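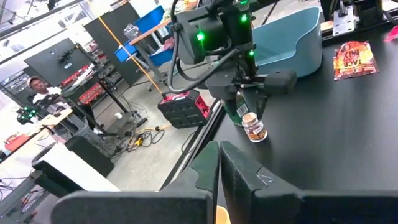
Black worktop with bottle, jar, tray and snack bag.

Brokura bench top, black
Made by Jomport. Supplied by Pearce.

A flat, smooth top for sorting and packing benches where small groceries are handled: bottles, jars, trays and bagged snacks. The black finish is matt enough to keep glare down under ceiling lights, and pale labels stand out well against it. Edges are straight on all four sides, so two tops can be butted together – use the Samo joining strip if the gap has to be closed.

Specification
Colour: black only
Thickness: 16 mm
Overhang at front: 49 mm
Safe load, evenly spread: 300 kg
Finish: smooth, wipe clean

Fitting
The top is drilled on the underside for the standard Brokura frame. Other frames need new pilot holes; do not go deeper than half the thickness. Set the feet on a hard, level floor and check the top with a spirit level in both directions before tightening.

Rear brackets are sold separately. Allow 400 mm between fixing points.

Care
Wipe with a damp cloth and mild soap. Sticky spills from jars should be lifted with warm water, not scraped. Do not use scouring pads or bleach.

Delivery
Tops are sent flat and take two people to lift. Frame, joining strip and trays are not included. Orders placed in July may ship later owing to the works shutdown.

Page last changed 11/30/21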